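Ingeborg Kasten
@ikasten

Thread on workspace rules for two-arm manipulation cells. Most of these are dull. I wrote the first version for our own bench in February and have changed it enough times since that I would like it in one place.

1/ Scope. Tabletop cells, two arms with parallel grippers, light objects, people nearby. Large industrial cells have their own standards and their own safety staff. Read those, and do your own risk assessment. A thread is no substitute.

2/ Cover the table with something matte and replaceable. We use brown paper. Bare metal gives reflections that move when the arm moves, and you end up tuning your vision around the lamp.

3/ Tape a grid on the cover. Painter's tape is fine. The lines do not need to be straight to the millimeter, because the grid is a reference for people. It lets the operator write "plate in cell C2" in the log and lets the next operator put it back there. Robot calibration is a separate procedure with a separate target.

4/ If you replace the paper, the grid gets a new revision letter. Old cell names do not carry over. We lost 400 episodes at Plimia by mixing two layouts under one name. The data was good. The labels were useless.

5/ Every object has a start cell and an allowed area. Write both down before the first run. For egg handling, ours says: plate inside one cell, carton within reach of the arm that holds it, nothing else on the paper. 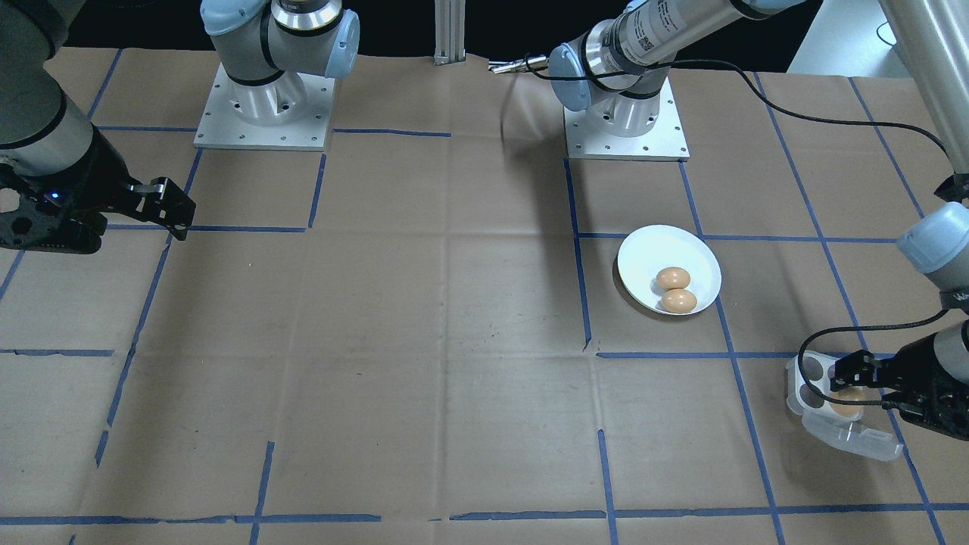 6/ Assign roles to the arms and keep them for the whole batch. If one arm is idle, define the idle pose. "Out of the way" is not a pose. Ours is gripper open, fingers level with the table, outside the path of the other arm.

7/ Cables. Check slack at the far end of reach with the wrist fully turned, in both directions. A loop that looks generous at home position can be tight at the corner of the table. Inspect at the start of each shift and after every 200 cycles.

8/ Fragile objects: limit the force in the controller. The operator's judgment does not count as a limit. Set it per object, store it with the task file, and have a second person read it back. Vsevolod Hnatiuk does this for our group and has sent back more task files than I would like to admit.

9/ Fingers are consumables. We swap pads at 2,000 grasps whether they look worn or not. Record the swap in the same log as the runs. Grip behavior changes with new pads and you will want to know on which run it changed.

10/ Reset is part of the task. Who resets, in what order, with the arms in which state. In our procedure no hand crosses the tape until both arms report a protective stop and the operator has said so out loud.

11/ Failed runs stay in the record, with a reason code. We have six codes. The Nener group started with 31 and found that operators used four of them.

12/ Broken egg: stop, mark the run, wipe the fingers, replace the paper if it is stained. See 4 for what happens to the revision letter. Yes, this is annoying.

13/ Someone asked about audits. We pull 442 runs per quarter and compare the logged start cell with the video. Mismatches go back to the operator who logged them, with the clip attached.

14/ Still open: how to write the handover between arms so that two sites read it the same way. The Hubáček draft defines it by contact and the Vaketti draft by the release command. I prefer contact, but it is harder to log. If you have text that works, send it.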